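Software Engineer, Manipulation Planning and Control
Gretura, Celasville (on site, with one or two days a week from home once you've settled in)

We are a team of 11 and we write the software that lets robot arms handle soft, floppy, everyday things: bags, towels, coat sleeves, the sort of stuff that never sits the same way twice. We'd love to add one more person to the planning side, and we would be very happy to hear from you even if your background doesn't match this ad line for line.

Most of your time would go into Trelterau, our motion planner and the controller that runs beneath it. It takes a guess about where a strap or an edge is, picks a grasp, and keeps correcting as the fingers close in and the wrist camera sees less and less of what it needs. Rigid objects have been in decent shape for a while now. Fabric is where we still have plenty to learn, and if you enjoy a problem that folds over on itself just when you thought you had it figured out (we do, most days), you'll be in good company.
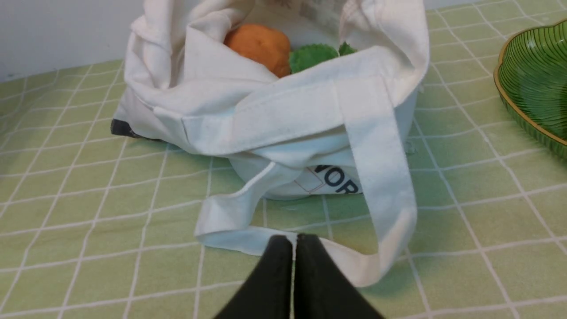
You would also share the care of Fan, our replay and labeling tool. It holds a little over 2,000 recorded grasp attempts, and it lets you step through each one with the camera view, the planned path and the joint torques side by side. Everybody on the team uses it and everybody has a wish list for it, so expect people to wander over to your desk with requests!

What we hope you bring:

Solid C++ and comfortable Python, and the patience to read other people's code before rewriting it
Some hands-on time with motion planning, feedback control or camera-based perception (school projects count)
A habit of writing things down, even briefly
A willingness to spend part of the week beside the arm as well as at the keyboard

Experience with cloth simulation or learned grasp models would be a lovely bonus, but we can teach you both.

We have 4 arm stations, a kitchen with a proper table, and a regression suite that takes 54 minutes and is used by most of us as an excuse for a walk. The job is full time and permanent, and we would like you to start in March, though we can wait for the right person.

To apply, send us a resume and a page or so about a piece of software you worked on that touched the physical world, what went wrong with it and what you tried next. There is no puzzle round. We'll invite you in for a conversation and an afternoon of working on a real planner bug with two of us, paid, with lunch at noon beforehand. Everyone who writes gets a reply.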